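Kumusari Handheld Gripper Set – Equipment Page
Nurkbridge Equipment Service
Care, setup and repair information
Page maintained by Edit Szalai. Revised 3/26/24.

Overview
The Kumusari is a handheld gripper with an onboard camera and a marker cube. It is carried and operated by one person and is supplied singly or as a matched pair for two-handed work. The set offered on this page is the pair, with carrying backpack, cable harness and shoulder strap. Units are prepared at Nurkbridge and may be returned there or to the Edthorpe counter for service.

Order numbers
Single gripper with harness: 122
Matched pair with backpack and two harnesses: 232
Replacement marker faces and lens covers are ordered by the number of the gripper they belong to. Please quote the number on the packing slip, as the older Tóth housings take a different cover screw.

Supplied with the pair
Two grippers with marker cubes fitted
Backpack with cable exits at the lower seam
Two cable harnesses, each with a spare strain clip
Shoulder strap
Soft brush and lens cloth
Setup card

Setting up
Place both grippers on a table with the jaws facing away from the operator. Check that each marker cube sits square on its mount and that no corner of a printed face has lifted. A cube that can be turned by hand must be tightened before use.

Put on the backpack before connecting the cables. Run each cable along the outside of the arm or let it hang clear of the body, and leave enough slack for the operator to raise a gripper to head height. A harness that is fitted too short will pull at the connector every time the arm goes up, and this is the most frequent cause of repair at our bench.

Connect the left gripper first, then the right. Work the handle of each through its full travel 3 times with nothing between the jaws. The movement should be even from end to end. If the handle sticks, do not force it. Disconnect the unit and refer to the section on the handle below.

Checks on the floor are best carried out by two people – one wearing the set and the other free to reach the cube and the lens. The person wearing the set should stand still while the second person makes adjustments. Cables should be kept away from chair casters and stair rails.

Routine care
Lens: wipe with the dry cloth before each session. Do not use paper towels or spray cleaner.
Marker faces: clean with a slightly damp cloth and dry at once. A face that is scratched across a black area should be replaced. Do not touch it up with a pen.
Viewing window: dust with the soft brush only. The window scratches easily and cannot be polished.
Handle: brush out the recess around the handle at the end of each week of use. Oil is not to be applied at any point.
Cables: inspect the full length for flat spots, paying attention to the last few inches at the gripper end.

Handle removal and refitting
This work may be done by the customer if the unit is out of warranty. Disconnect the harness. Remove the two screws under the shell and draw the handle straight out of its socket. Clean the socket with the brush, check the return spring, and refit in the reverse order. The screws should be snug and no tighter – the threads are cut directly into the shell. Dénes Jakab, who runs the Nurkbridge bench, asks that any unit with a stripped thread be sent in with the screws left in place.

Repairs that must be returned to us
Replacement of the camera
Replacement of the cube mount
Any crack in the shell
Any fault in which the unit loses power when the cable is moved

After replacement of a camera or mount, the gripper is calibrated again with its partner. Customers who own a pair are therefore asked to send both grippers, even if only one is at fault. Returns should be addressed to Erhan Ertürk and should include the harnesses. Units received in April will be handled in order of arrival. The bench will be closed for the last 2 working days of that month for stock count.

Availability
Matched pairs are in stock. Single grippers are built to order. Loan units may be requested from Jolán Balogh for the length of a repair, subject to what is on the shelf. 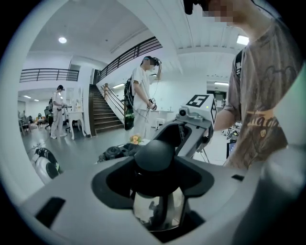
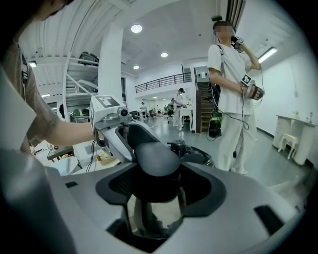 Handheld grippers with marker cube and camera lens. The second picture shows an operator in white with a gripper in one hand and a gripper-like device in the other.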